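The Soaking Myth, and Other Things I Was Told About Plates

8 July 2021

Filed under: kitchen, grumbling

I have been reading dishwashing advice again, which my doctor has not specifically told me to stop doing. It started with a mailing from Drullusley, the kitchen supply place out by the highway, who sent me a coupon and a little folded leaflet called "Rethink Your Rinse." I did not want to rethink my rinse. I kept the coupon and read the leaflet standing at the counter, and by the second fold I was annoyed enough to write this.

The leaflet makes four claims. Scrape before you wash, never after. Always soak. Stack your dirty plates by size. And replace your sponge every week with a Drullusley sponge, which I could have predicted from the front cover.

I'll take the soaking first because it makes me the maddest. I grew up in a soaking house. There was a basin in the sink at all times, and the basin was full of gray water, and in the gray water were forks you found with your fingers. The theory was that soaking does the work for you. I believed it into my thirties. Then I moved to the apartment on Wirnska Street, where the sink was the size of a shoebox and there was no room for a basin, and I had to wash things when they were dirty or else live with them on the counter. My dishes were no worse. If anything I spent less time on them, though I admit I didn't own a stopwatch and I was also eating a lot of toast.

Soaking is good for a pan with rice welded to the bottom. I'll give it that. A plate with a streak of sauce on it does not need a bath. It needs one wipe, and it needs it before you go sit down and watch something.

So in January I started wiping. Every plate gets a wipe at the table before it goes anywhere near the sink. I put the plates on a tray, I wipe them on the tray, and I carry the tray over. I know how that sounds. A friend watched me do it and asked if I was all right.

The reason I kept it up is that sauce is sneaky. Tomato especially. You look at a plate and it has one little mark on it, and you think, that's practically clean, that can go in with the glasses. Then the water turns orange and you have a film on everything, and you are washing the glasses twice. I'd love to see a leaflet about that.
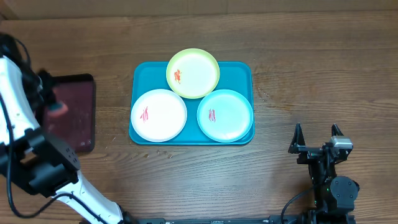 The other thing I was skeptical about was colored plates. I'd always bought white, on the theory that white shows the dirt and so you know when you're done. People repeat this as if it came down from a mountain. My current set is a mess of different colors, mostly from when Frimpong closed its store downtown and everything was on the sidewalk in bins, and I have not found that I'm being fooled by them. Red sauce shows up on pale blue just fine. What fools you is grease, and grease is close to invisible on white too. You find grease with your thumb.

(I will say that a white plate which has been scratched up by knives looks dirty even when it's clean, and that's a whole separate way to waste an evening. I scrubbed at a gray line for most of a radio show once. It was a scratch.)

Now, scraping. "Scrape before you wash, never after." After? Who is scraping after? I read that line to several people and none of them could explain what it was guarding against. I think somebody needed a fourth point so the leaflet would fold evenly.

Stacking by size I tried for real, because I try to be fair. For two weeks I stacked dirty dinner plates on dirty dinner plates and small ones on small ones, in a neat tower by the sink. It looked great! It looked like I had a system. What it did was take the food from the top of every plate and press it onto the bottom of the next one, so that each plate was now dirty on both sides. The backs of plates have that rough little ring on them, too, and stuff gets in there and stays. I gave up before the two weeks were properly over, if you want the truth, and went back to spreading them out on the tray so they barely touch.

Which brings me to the tray, and here I have to confess to an actual opinion, as opposed to a complaint. Get a tray. Plastic, rectangular, big enough for your plates to lie flat without climbing all over each other. Mine cost very little. The crumbs mostly land on the tray and not on the table, and the ones that miss I get later, or I don't. I resisted for years because trays seemed to me like something you'd get breakfast on in a hospital, and I still don't love the look. But a wood table and wet plates are not friends, and I have the pale rings on mine to prove it, from before.

I do have doubts about the material. I had a tray from Stondcombe before this one, with some kind of printed fabric sealed under the surface, and it bubbled at one corner the first month and then everything got in under the bubble. I emailed them. They told me it was for decorative use. A tray! So now I don't trust any tray with a picture on it.

About sponges. I don't believe in the weekly sponge. I also don't believe in the people who boil them, or microwave them, or run them through with the laundry, and I have been in all three of those camps at one time or another. The microwave one scared me. My sponge gets thrown out when it smells, and it gets squeezed hard and stood on its edge so it doesn't have the chance to smell very fast. One sponge for plates, another for the counter and the cutting board, and I tell them apart by cutting a corner off the counter one. The Drullusley leaflet wants me to buy a pack of 12 with color coding. I have scissors.

I did use the coupon, though. It was good on anything in the store, so I went in meaning to walk out with nothing, and I stood for a long time in front of a wall of brushes. They had a brush for bottles and a brush for mushrooms. They had a brush with a clear handle you fill up with soap, which I have owned before, and which leaked soap into the drawer until the drawer stopped sliding. The woman at the register asked if I needed help and I said I was just looking at the mushroom brush. In the end I bought dish towels, plain ones, and they are already going thin.

A few people wrote in after my last post (the one on bread boxes, which some of you took personally) to ask if I've thought about getting a dishwasher. I've thought about it. The apartment I'm in now has a space where one used to be, with the pipe capped off and a cookie sheet stored in it. I go back and forth. Everyone I know who has a dishwasher rinses the plates first, then puts them in, then takes a few out and washes them again by hand with a disappointed look. I'm told the new ones are different. I was told that about the last ones as well.

What I haven't solved is dried egg. Wiping doesn't touch it if you've waited even ten minutes, hot water makes it worse, and cold water works but slowly and your hands hurt. Somebody told me salt. I tried salt and got a salty plate with egg on it. If you have something that works on egg and it isn't soaking, please leave it in the comments. If it is soaking, I suppose leave it there too, but I'm going to need some convincing.

Next time I want to get into drying racks, and why mine has 102 tiny slots and not one of them fits a bowl.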